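Trokent Publishes Maintenance Routine for Its Bench Picking Cell

Ultthorpe site puts wrist camera checks, finger care and table cleaning on one schedule for the Bondale cell

ULTTHORPE, June – Trokent, which builds and services small automation cells for packing and handling work, today released the full setup and maintenance routine for its Bondale bench cell. The routine covers the two-finger gripper, the camera mounted beside it, the white work table and the panels that enclose it. It replaces three separate documents that had been in use at the Ultthorpe site and is available to all Bondale owners at no charge.

The Bondale cell is a single-arm station for picking up small, soft or irregular items and placing them into trays and baskets. It is sold as a bench unit with its own table and walls. Until now, owners received an installation guide, a gripper sheet and a camera note, each with its own service intervals. Some tasks appeared in two of the three documents with different instructions. The order of work was left to the technician.

"We had people doing the camera check first and then changing the fingers, which means the camera check has to be done again," said Graça Patrício, service manager at Trokent. "The new routine puts the jobs in the order they have to happen. Most of the steps are old ones. What changed is where they sit."

Daily start-up

The daily portion is written for the operator and takes 20 minutes from a cold start. It begins with the arm parked and the air and power isolated. The operator wipes the table from the back wall toward the front edge with a dry lint-free cloth, then with a damp one, and dries it. The two rear corners, where the wall panels meet the table, are done with a soft brush before the cloth. Residue tends to collect there and gets dragged out over the work area if the cloth goes in first.

The operator then inspects both fingers for nicks, loose pads and packed material in the grooves. A finger with a torn pad is taken out of service. A finger with packed grooves is cleaned in place using the nylon brush supplied with the cell. Solvents other than the one listed in the gripper section should not be used on the pads, including general-purpose degreasers that are safe on the arm itself.

After power is restored, the gripper is opened and closed seven times at half speed. The operator listens for a click at the end of travel and watches that both fingers arrive together. If one finger lags, the cell is handed over to maintenance and is not run. The daily portion ends with the camera view brought up on the cell screen and compared with the reference view saved at installation. Both fingertips should be where they were in the reference, one on each side.

Weekly work

The weekly portion is written for a technician. The fingers come off, and the mounting faces are wiped and checked for burrs. The four finger screws are replaced if the heads show any rounding, and are tightened in two passes with the torque driver. Trokent has dropped the earlier instruction to apply thread locker at every refit. According to the service team, the buildup in the threads was causing false torque readings, and several owners had reported fingers that sat slightly proud on one side.

The slide on the gripper body is cleaned and given a thin film of the listed grease. The previous gripper sheet called for grease "as needed." The new text gives an amount by syringe mark and tells the technician to run the slide through its full travel and wipe off whatever has been pushed out to the ends. Excess grease on the slide was the most common fault found on cells returned to Ultthorpe for repair.

Cable inspection has also moved from the monthly list to the weekly one. The camera cable follows the wrist through its full rotation, and wear shows up first at the clamp nearest the gripper. The technician turns the wrist by hand in both directions with the power off and looks at the cable jacket at each end of the motion. A cable that is flattened or shiny at the clamp is replaced, even if the picture is good.

"An intermittent camera cable is a miserable thing to find," said Kittipong Thepsuriya, senior technician at the Ultthorpe site. "It will work all morning and drop out when the wrist goes to one particular angle. I would much sooner change a cable that had another month in it."

Camera and lighting

The camera section is the longest part of the new routine and the one that has changed most. The camera sits close to the fingers and looks down past them at the table, so any change to the fingers changes what the camera sees. The routine now states that the camera check follows every finger removal, every wrist cable change and every collision stop, however light.

The check itself has three parts. The lens is cleaned with a blower and then a dry optical tissue. The bracket is checked by hand for movement. The arm is then sent to its stored viewing position with the gripper open, and the technician confirms that the table between the fingers is in clear view and that the basket sits on the same side as in the reference. The fingers are close to the lens and may look soft at the tips. That is normal and should not be corrected by refocusing.

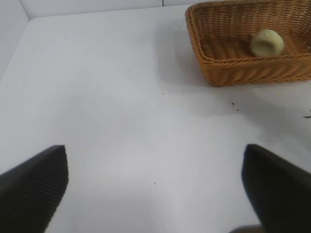 Lighting gets its own page for the first time. Cells in bright rooms can pick up shadows from the basket walls that shift during the day, and the routine asks the technician to run the camera check with the room lights in the state they will be in during production. If the site has windows near the cell, a second reference view is saved in the afternoon. Owners who have fitted the optional hood can skip the second reference.

The section also deals with marks on the table. A white surface makes small items easy to find, but it also makes crumbs and specks easy to find, and a cell that has been set to look for small items may react to them. The software ignores anything under a size limit set at installation. Technicians are asked not to raise that limit to get around a dirty table, and to record the old and new values if the limit is changed for any other reason.

Baskets and other containers are treated as part of the setup. A woven basket can flex when it is handled and may not return to exactly the same shape, so the pick and place heights are taken from the rim with the basket in its working position. A replacement basket of the same type still needs a new height check. Rigid trays only need one if the part number changes.

"Owners asked us for a long time whether they could use their own baskets," said Aitana Miranda, who manages the Bondale line. "They can. The routine tells them how to teach the cell a new one and how often to look at it for loose strands. A loose strand can catch on a finger and pull the basket out of position."

Fault finding and repair

The last part of the routine is a fault table arranged by symptom. It covers missed picks, dropped items, fingers out of step, camera dropouts and unexplained stops. Each entry starts with the check that needs no tools. For missed picks, the first check is the table surface, the second is the lens and the third is the finger pads. Grip force comes last, and the routine warns against turning it up before the others have been done.

Gripper bodies are not repaired on site. Owners return them to Trokent and receive an exchange unit, which is shipped with the slide already greased and the stops set. Fingers, pads, screws, the camera bracket and the wrist cable are all owner-replaceable. Okafor, which distributes the cell and holds spares for it, will stock these parts as a single service kit.

The routine was tried on the training cells at Ultthorpe and at two owner sites before release. Changes made during the trial included larger type on the torque page, a separate sign-off line for the camera check and removal of a step that required the wall panels to be taken down every week. The panels now come down only when the table is replaced or when a gap can be felt at the seam.

Availability and pricing

The maintenance routine is available now from the owner area of the Trokent website as a printable document and as a set of laminated cards that can be ordered by mail. The Bondale service kit is priced at $2,399 and includes enough pads and screws for up to 4 full finger changes, along with one wrist cable, one camera bracket, the torque driver and the listed grease. Owners with a current service agreement can order individual parts through Okafor at their existing rates.

Technician training on the new routine is held at Ultthorpe. Belmiro Gouveia leads the gripper and cable sessions, and bookings are made through the service desk. Owners do not need to attend training to use the routine, but exchange gripper bodies fitted by a trained technician carry a longer warranty – details are in the warranty sheet packed with each unit.

About Trokent

Trokent designs, builds and supports compact automation cells for handling small goods. The company assembles and repairs all Bondale cells at its Ultthorpe site.

Press contact

Martim Correia
Trokent Press Office, Ultthorpe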